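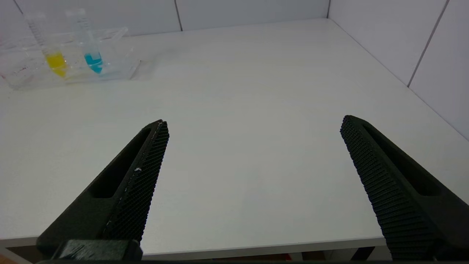 Call for Participants: Laboratory Automation Open Day at Cluranside

Filed under: Opportunities / Events

The Slaoui Laboratory invites applications from adults who wish to take part in its automation open day in August. Participants will watch a robot arm handle graduated tubes of colored liquid, then direct the same task themselves under staff supervision.

We are seeking bench technicians, teachers and students. No programming experience is required. Each session lasts 2 hours and admits small groups only. Participants will complete a short questionnaire before and after the demonstration - answers are stored without names.

Applicants must be 18 or older and able to stand for part of the session. Closed shoes are required. Lunch is provided, and travel within the county will be repaid on presentation of receipts.

To apply, send a short statement of interest to Kauko Lappalainen, Visits Office, Room 172, Cluranside. Please list 3 times that would suit you.

3 comments | 2 shares

drorar_fan: Is there parking on site?

M. at the college: Can two of us apply on one form?

benchside: Sent mine in this morning. Hope there is still room.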